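Search this site Enter keywords

Speaker Selection at Small Professional Events: Final Report

Reading time: 5 minutes

April 2025

1. Background

Organizers of small professional events often book outside speakers without a written procedure. The person who knows the most people makes the calls, and the choice is fixed before the topic is. This project looked at how a booking procedure could be set down for the Derklow business forum, a one-day event for people who run small firms. The forum has been booked by word of mouth since it began, and its speaker list has drawn mostly on two fields, finance and sales.

The work had two aims. The first was to describe the current process from first contact to payment. The second was to propose a scoring sheet that could be filled in by someone with no personal link to the speaker. Fees were left out of the scoring, as the forum pays a flat rate.

2. Materials and Method

The forum office supplied booking records for 45 talks. Each record holds a title, a short outline, the speaker's field of work, the date of first contact, and the date of confirmation. Records with no confirmation date were kept for the topic analysis and dropped from the timing analysis. This removed 14 records from the timing set and left 31.

Topic labels were assigned from the outline only. Titles were found to be a poor guide: several talks with "leadership" in the title dealt with hiring law or cash flow. Where an outline covered two topics, the one given more lines was used.

A second source was the Koyama speaker directory, which lists speakers by field, region, and talk length. The directory was used to check whether suitable speakers existed for topics the forum had not covered. It was not used to contact anyone.

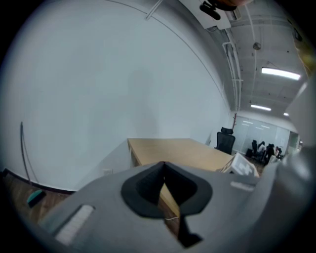
3. Scoring Sheet

The sheet has 5 items, each scored from zero to three:

Fit of the outline to the stated theme of the session
Direct working experience in the subject
Evidence of earlier talks, such as a recording or a written review
Difference from talks given at the forum in the past two years
Willingness to take questions from the floor

Items carry equal weight. A weighted version was drafted in February and set aside after a trial, as two readers of the same outline gave totals that were further apart under the weighted form than under the plain one. The main source of disagreement in both versions was the fourth item. Readers differed on whether a talk on pricing for online shops repeats a talk on pricing in general. A note was added to the sheet asking the reader to compare outlines and ignore titles.

Speakers with no recorded talks score zero on the third item. This puts first-time speakers at a disadvantage, and the effect is strongest in technical fields where people present mainly inside their own firms. The sheet therefore allows a ten-minute call to stand in for a recording — the caller fills in the same box and signs it.

4. Results

The topic analysis gave 11 labels. Finance and sales were the two largest. Software, manufacturing, and research work each appeared, but mostly as panel slots shared between several people. No outline in the set dealt with moving from technical work into running a firm, although feedback forms asked for this subject more than once.

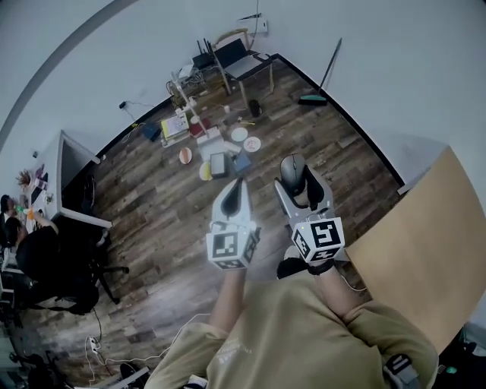
In the timing set, the longest delays fell between the first reply and the confirmation. The records do not say why. The likely cause is that the session theme was still open when the speaker was approached, so that the outline had to be rewritten later. Fixing the theme before first contact would test this at no cost.

The directory check found at least one listed speaker for every topic the forum had not covered. For two topics the only listings were outside the region, and travel would have to be paid on top of the flat rate.

5. Limits

The records come from one event and one office. Outlines were written by the speakers and may not match what was said on the day. The sheet has been tried on past bookings only, which means that the readers could have known how some talks were received. Audience scores were collected on paper using three different forms over the years, and no attempt was made to merge them.

6. Recommendations

The session theme should be agreed in writing before any speaker is contacted. Two people should fill in the sheet separately and compare totals afterward. A gap of more than four points should lead to a call with the speaker. Completed sheets should be stored with the booking record, including those for speakers who were not booked.

The Grivon spring meeting has a similar format and could serve as a second test site. A blank copy of the sheet and the list of topic labels are held with the project files at Griris and can be requested through the contact page.

Contact | Copyright 2025 Griris Student Projects | Back to top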